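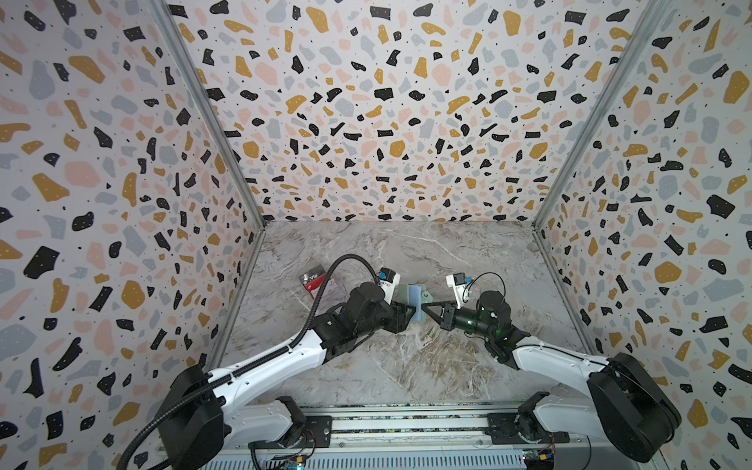

Sasommont Audio: Progress Report to the Trimalis Fund, July

Search this site Type and press enter

Filed under: Audiobooks, Travel Classics, Grant Reports

Dear friends at Trimalis,

It has been a full and happy spring and early summer for us, and I am glad to be sitting down at last to tell you how your money is being spent. You asked for a short report this time. I will do my best, though anyone who has read my earlier ones will know how that usually goes!

Where the recording stands

The main work of this period has been "A Slow Road Through Kustura," the big one, the book we talked about so much in the application. It is 700 pages in the old edition, and its unnamed author seems never to have met an innkeeper, a mule or a bad dinner that did not deserve several paragraphs. There are 87 chapters. We have finished recording the first two volumes and are well into the third, which opens with the long quarrel over the ferry and is, to my ear, the funniest stretch of the whole journey.

We now have 12 hours of edited sound that I would be proud to play for anybody. There is a good deal more recorded and waiting its turn, but I would like to count only what has been through the second listen, where one of us follows along in the printed book and marks every slip. That second listen is slower than we planned. The author changes the spelling of villages from one page to the next, and at first our reader was faithfully changing the pronunciation to match, so that a single village sounded like a whole district. We have settled on one form for each place and gone back to mend the early chapters.

The voice

You may remember that we went back and forth on whether to use one reader or several. We tried 3 sample readings before deciding, and we chose a single voice for the narrator and everyone he meets. A full cast made the people on the road sound like a play, when really we only ever hear them through him, usually when he is cross and has not had his coffee. Our reader has a dry, unhurried way with the complaints, and lets the listener get to the joke a half second early. I think you will like it very much.

We have also kept the text whole. Some of what the author says about his hosts is unkind, and some of it is plainly ignorant, and we spent a long evening on whether to trim it. In the end we left the words alone and recorded a short introduction, nine minutes long, that says when the book was written and what to expect from it. The draft of that introduction is with two outside readers now, and I will send it to you once their notes are in.

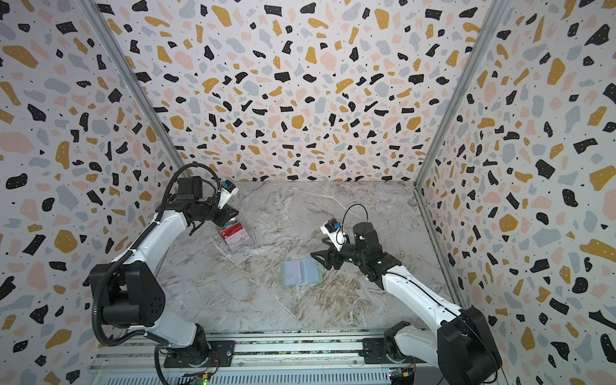

The weather and the road have been our main sources of delay. Our recording room is quiet in winter, but once the windows across the lane are open we pick up every radio and dinner plate, so from May on we moved most sessions to early morning, with a long one each Sunday. The reader lives a fair way out, and our old Honda has been doing the driving. It needed a new clutch in the spring, which we paid for out of our own pocket and have not charged to the grant.

Spending

Reader's fees are exactly where we said they would be. Editing is running over, for the reasons I gave above, and cover art is under, thanks to a very nice set of old engravings from the original edition that we were able to scan ourselves. With your permission I would like to move what is left in the art line over to editing. It does not change the total. If you would rather we came to you with a formal request, just say so and I will fill in the form.

Listeners so far

We put the opening chapter up free on our site as a taster, and played it at two library evenings. The library crowd was small and lively. People laughed at the customs house, as we hoped, and then kept us a good while afterward asking about the route, so we are now drawing a simple map to go with the download. It was not in the plan, but it will not cost much, and listeners who lose track of where the mule has got to will be grateful.

What comes next

Through the rest of the summer we will finish volume three and start on the fourth and last, which is shorter and mostly takes place in the rain. Second listens will carry on alongside. I expect to send you the complete sound files in the fall, with the introduction and the map, and we can fix a release date together after that.

If any of you would like to sit in on a morning session, please do come. Bring a sweater, and shoes that don't squeak.

With warm thanks from all of us at Sasommont Audio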